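June 25, 2025

Second day on the grippers at Flakeck. We work upstairs by the big window, with the boxes stacked under it and a fan standing in front.
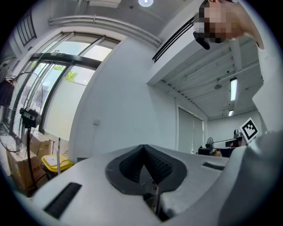

One of the packers from the morning shift told me she doesn't mind showing the machine how to do her job, but she wants to know what she'll be doing in March. I had no answer. The Triseck people say 30 of us will be kept for checking and repairs. There are 40 now.

My wrist is sore — the grip is heavier than a tape gun. Did 50 runs before lunch and fewer after. They pay the same either way. Must ask about the Plolstead transfer.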